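Sunday, back room, kettle on by 9

Long one today, so I'm writing it up while it's fresh and before I lose the scrap paper (again). Present: Ottilie, Sharada, Remo for the morning, and me. Engelbert came by with rolls and stayed much longer than he meant to!

We are still on the sorting task for Condavcombe. For anyone reading this who missed the last meeting, the rules say the arm has to take mixed harnesses and small parts from one tray and put them in the right bins, and we get 33 points for a clean run with no part dropped. The rules are silent on which way up the labels have to be, which Ottilie has checked so many times that she can quote the paragraph from memory. We've been calling our program Konus ever since Remo drew that dreadful funnel on the whiteboard, and I think it's too late to change it now.

Morning went to the approach heights. The old numbers came from the table at school and they are no good in here. Sharada sat with the laptop and I read heights off the ruler, and we went through all the stored poses one by one, which took until nearly eleven and would have been quicker if I hadn't read two of them off the wrong side of the ruler. Sorry, Sharada. The corrected ones are saved under "Cindach_2" and the old file is still there in case we want it back. Please don't tidy it away yet.

Then on to the harnesses. The trouble with these is the same as it has been since April: a wire bundle doesn't have a middle the way a block does. If you grip near the connectors, everything behind them swings, and if you grip too far back the ends trail over the rim of the bin. Ottilie's idea is to go for the place where the bundle is tied together or labeled, and I have come round to it completely.

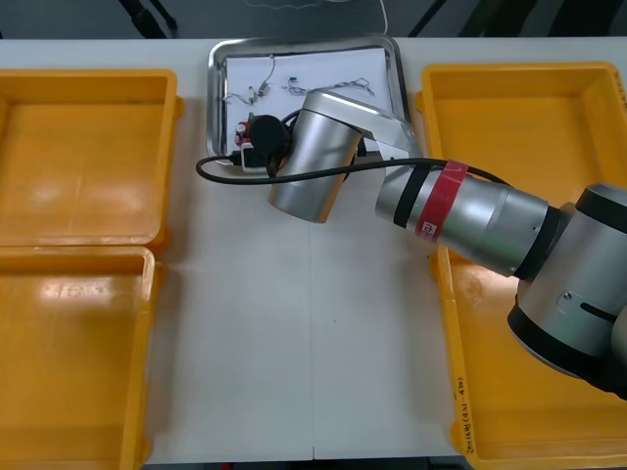
Metal tray with the paper liner at the back, yellow trays either side.

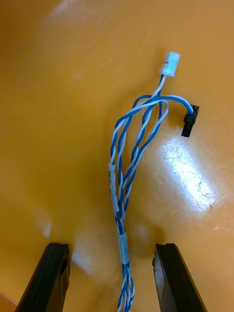
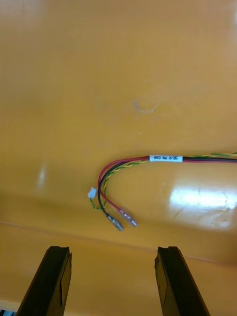

*Photos: Kilian Bühler, workshop notebook*

Notes on the wrist views, mostly for Remo, who is doing the vision part and had to leave at lunch:

The glare is the big one. It sits on the right in both close views and goes nearly white, and I worry that the white label on the red and black harness will get mixed up with it if the threshold is set too low. Could we try a mask for very bright patches before anything else runs? Sharada thinks moving the lamp would be simpler, and she may well be right, but we won't have any say over the lamps at Condavcombe, so I'd like us to be able to live with it.

The label on that same harness reads upside down from the wrist. I think it's S/N PR08 but please check it against the list. On the blue and white one I can't make out the print at all, so let's not build anything that depends on reading it. Finding the label as a pale shape next to the wires should be enough for choosing a grip point.

Also the blue and white wires spread out wide above the label and then come together again toward the connectors, and Remo's outline code may want to treat the gaps inside as separate things. I would close the shape first and then look for the narrow part. (I tried explaining this to Engelbert using a bread roll and some string and he was very patient.)

Log for the afternoon is in the usual folder and has 1,783 lines, most of them the same warning about joint speed. I know it's only a warning, but it makes the log miserable to read, and I'd love for somebody with a calmer head than mine to find the setting.

To do before next time:

- Remo: bright patch mask, then the narrow part search
- Ottilie: 4 grip poses per harness, written on the sheet as well as in the file
- Sharada: go through the joint speed warning with me
- me: wash the cups, and ask Eberhard whether the spare fingertips have been ordered

Left at half past five. The key is back on its hook and the leftover rolls are in the tin, please eat them.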